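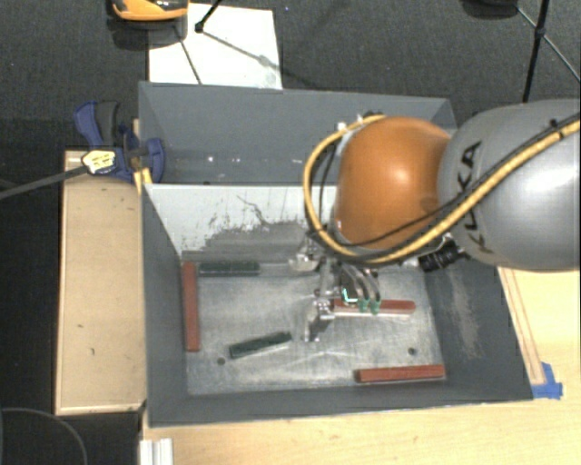

Planning for the next equipment cycle at the Travska workshop began in November, and the purpose of this post is to set out how the request was put together. The starting point was wear. Robot arms are generally budgeted with care, while the items around them are entered as sundries and then forgotten. The metal bin under our KUKA arm makes the case well enough: the divider panel is scuffed and worn in ragged patches across its lower half, the floor is scratched, and a long scraped patch runs down the right wall. A second bin did not appear anywhere in the 2023 budget.

The revised plan therefore separates the request into three lines. The first covers bins and dividers, to be ordered from Oprea at 141 per unit, delivery included. The second covers cabling and cable guides. The third covers gripper fingers and replacement tips, for which Genadel has quoted 791 for a full set. The quotation is valid until the end of the quarter, and the delivery period is 7 weeks.

Clamps, tape and table surfaces remain under general supplies. I had proposed moving them to the first line as well – the amounts are small, but they recur – and the proposal was deferred to the next review. I still consider it the better arrangement.

The Jirkov site has asked to join the order. Combining the two requests would lower the delivery charge, although it would also require both sites to agree on one bin size, and at present they do not. Jirkov prefers a shallower model without a divider. Until the matter is settled, the Travska request will go forward separately, with the bins ordered first and the gripper parts to follow once the cabling line has been approved.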